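Friday at the Tistolden open day: umbrellas, and plenty of them

I'd had the Tistolden open day on the kitchen calendar since Christmas, and I very nearly didn't go, what with the forecast. Then it struck me that staying away from an umbrella day on account of rain would be a bit feeble, so off I went with sandwiches and my worst shoes. 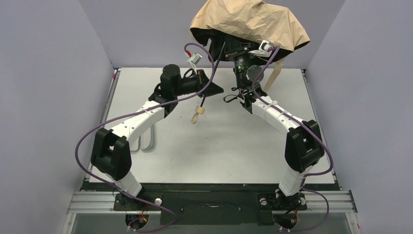 Getting there and getting in

The old Tistolden works is a good walk from Mistham station, further than the little map on the leaflet makes out, and the last bit is uphill beside a road with hardly any pavement. I got there at ten past ten. Entry was £6, paid at a trestle table just inside the gate, and you get a paper wristband and a programme folded so many ways that I never did get it back to how it started. There's parking round the back if you're driving, but it was already filling up and I was glad I'd come by train.

They let people round in groups of 20. Mine was a nice mix – a couple of families, some students with sketchbooks, two women who had clearly been before and knew which door to stand next to. I stood next to them.

The repair benches

I'd expected the repair room to be quaint and dusty, and it's really very bright and plain, with everything you need to get at laid out within arm's reach. The talk there was my favourite part of the day (I'd have happily sat through it twice!). It was all about what goes wrong with an umbrella, and the short version is: the ribs, the tips, the runner, and us.

Mostly us. We shove them in bags wet, we open them into the wind, we lean on them at bus stops. I have done all three this month.

We were shown how a canopy is put together in panels, each one cut as a long triangle and sewn to its neighbours, and how the whole thing is tied to the ribs with only a few stitches at each joint. Those stitches are what goes first on most of the ones that come in. You can do them yourself with strong thread and a bit of patience, and I came home quite determined to, although the needle has yet to come out of the tin.

There was a good bit on creases too. I've always had a soft spot for a pale umbrella, beige or tan or whatever you like to call it, and the trouble with a pale one is that it shows every single wrinkle. One that's been left bunched up half open will be covered in folds when you next come to it. The advice was to open it fully indoors (never mind the bad luck), leave it standing open overnight, and then go over it with your hands from the middle outwards. No iron! Somebody in our group confessed to the iron and there was a proper intake of breath.

I also liked hearing about canopies that are light on the outside and black on the inside. I'd always assumed that was for looks, but the dark side cuts the glare when you're using it in the sun, and I shall be passing that off as my own knowledge all summer. They do look smart, mind you, a tan one with that band of black just showing under the rim.

Handles, loops and straps

Next came handles, which got a whole room to themselves. Crooks, knobs, straight ones, fat ones, one carved as a duck that every child in the group wanted to hold. The plain crook is apparently the one people ask for again and again, but I find I've gone off it. I like a small handle in a light wood on a thin shaft, with a loop you can put over your wrist while you hunt for your keys. Much less to carry, and it doesn't hook itself on to strangers on the bus.

The wrist loop turns out to be a much-argued matter. Cord lasts longer but digs in, and fabric is kinder but gets grubby, especially in a pale colour. You can wash a fabric one with washing-up liquid and an old toothbrush. The same goes for the closing strap, that strip of fabric you wrap round the canopy to keep it shut, and which on every umbrella I own hangs down loose because I can't be bothered. I was told this is how the folds get ragged. I've been good since, for a whole week.

Tea, and the Callemance stall

Lunch was in the yard under an awning. The soup had gone by the time I reached the front, but there was a very decent cheese scone and tea in proper mugs. It rained heavily for the whole of it and everyone was in high spirits, putting things up and shaking things out.

The Callemance stall was next to the tea, which was clever of them, and sold offcuts of canopy fabric by the bag. I bought one in greens and one in mustard with the idea of making drawstring bags, and I've since remembered that I can't sew a straight line. They also had whole umbrellas, some of them lovely, but I'd promised myself I wouldn't. I did a second lap just to be sure.

The pattern store

Last on the route was the pattern store, up a narrow stair with a rope for a handrail (worth knowing if stairs are a bother – ask at the gate and they'll take you round by the other way). It holds more than 300 card patterns on hooks, worn shiny round the edges, with notes pencilled on them in all sorts of handwriting. One just said "too mean at the point". I could have spent an hour reading those and we got ten minutes, which was my one real grumble about the day.

If you're thinking of going

There are 31 steps up to the pattern store, according to the programme, and they're steep. Take cash for the stalls, eat early if you want soup, and try for the first group of the morning. You can bring one umbrella of your own to be looked at, and I wish I'd known, as my poor old navy one has had a rib poking out since last winter. The next open day is in October and I've already written it on the calendar, with "NAVY UMBRELLA" underneath in capitals.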